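4.2 Where the money went

Borkside raised its first round in March, when 107 members of the public bought shares in the brewery at a minimum of 40 pounds each. The founders described the result as community ownership. We are wary of the phrase. A shareholder with a single minimum holding has a vote at the annual meeting, but the articles leave recipes, prices and hiring with the directors, and none of the members we spoke to could recall a vote going against them.

The second round was tied to a plainer promise: more tanks and a small kitchen next to the taproom. Here the share offer was vague. It gave a target for brewing capacity but no date, and the kitchen appeared in one drawing and one sentence. Rafia Gilani, who bought shares in both rounds, told us she had "stopped reading the updates after the third one that said soon". Other members were more patient, though patience is hard to tell apart from lack of interest when most of them put in so little.

The local fruit claim deserves the same caution. Borkside says its cider uses surplus apples from orchards nearby. The delivery notes we were shown cover one pressing season only, and they list two suppliers, Mohmand and Isier, the second of which is a wholesaler. Fruit bought from a wholesaler may well be local -- the notes do not say -- but it cannot simply be counted as rescued from the ground.

Packing and storage took a share of the second round as well, listed in the accounts under "handling" with no further detail. Figure 3 shows green and red plastic bins and a bundle of orange cable.
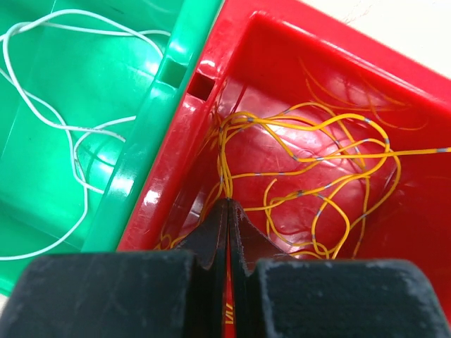 Figure 3. Green and red bins, with orange cable held over the red bin.

4.3 What members thought they had bought

We sent a short survey to all 107 members from the first round and to the 200 who joined in the second. Replies were uneven, and those who answered were probably the keener ones, so the warm tone of the comments should not be leaned on too heavily. Many named the members' discount before anything to do with ownership. Several believed their shares could be sold on freely, which the offer document rules out.

Pouran Nazari, who runs the taproom, takes a kinder view than ours. In her account the members act as regular customers who bring friends, and the brewery would have struggled through its first winter without them. That may be true, but takings were not recorded separately for members until after the second round closed, so we have no way to test it. A loyalty card might have done the same job at a lower cost.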